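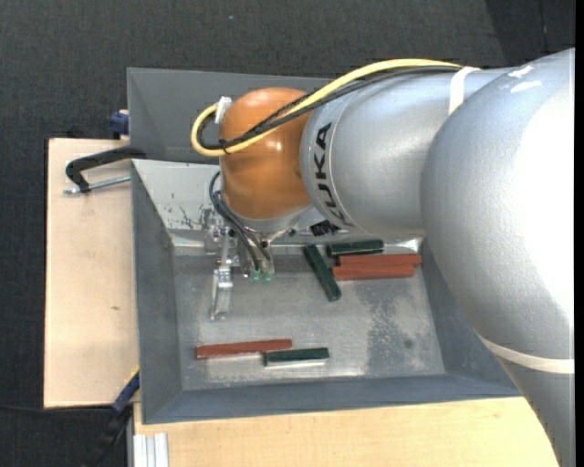 You must be patient with it, the woman next to me at the barrier said, it thinks before it moves. She was right, and it was useful advice for the whole open day at Onden, where I spent most of May 28, 2025 standing on a grey carpet.

I had registered already in December, when the list opened, and got number 287. The letter promised a demonstration of bin picking by the team of the project Undow. For those who don't work with such things: bin picking means that the parts lie in a box as they fell, and the robot must find out by itself which one it can take and from which side. People do this without thinking. For a machine it was a hard problem when I was a student, and it is still not an easy one.

The arm is a KUKA, orange at the wrist and silver behind it. The parts were plain blocks in dark green and reddish brown. I liked that the bins were held to the wooden board with ordinary clamps, as I would do it in my garage. At trade fairs everything is behind glass and has a logo on it.

The software that chooses the grip is called Bite. As I understood the explanation, it proposes many possible grips for every block, throws away those where the fingers would hit a wall of the bin, and takes the best of the remaining ones. One engineer told us that they collected 1,000 picks before they trusted it enough to invite guests. I asked which position is the worst. Two blocks lying close side by side, he answered, for the finger needs a gap to go in, and also a block near the wall, where the slope is in the way.

Each group had 17 minutes, which I find too short. When I had understood what to look at, we were sent on to the next room, where there was a talk about safety fences with 58 slides. I did not stay until the end of it. I went back and watched with the following group from behind, and it was the better visit, as I could look at the hoses and the fingers and did not have to listen at the same time.

One thing I would wish for next year is a screen which shows what Bite is planning. Without it you see the arm stop over the bin and you can't know if it is calculating or if something is wrong.

The bus back to Trillport goes only once an hour in the afternoon, so check the timetable before you go. Coffee was free, the sandwiches were not.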